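Section 4. Good practice at the shared table

When our group started at Trornside we honestly thought the rules would be the boring chapter, and then we spent most of the semester arguing about them (happily, over a lot of coffee!). Our final list is short. Keep the tabletop free of anything the task doesn't call for. Check that each marker is firmly mounted before recording. Stop at 50 takes and rest your wrists, however well it's going. Log every take, the bad ones too, and we ended up with 1,934 in the log, of which 600 had to be thrown out for missing notes.

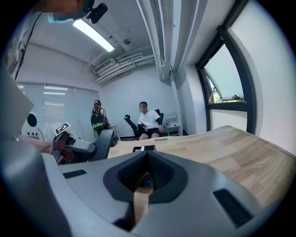 Montserrat Prieto felt the limit of 50 was still too generous for beginners, and asked us to write down who may call a stop. We've added that as rule 2: anyone in the room may.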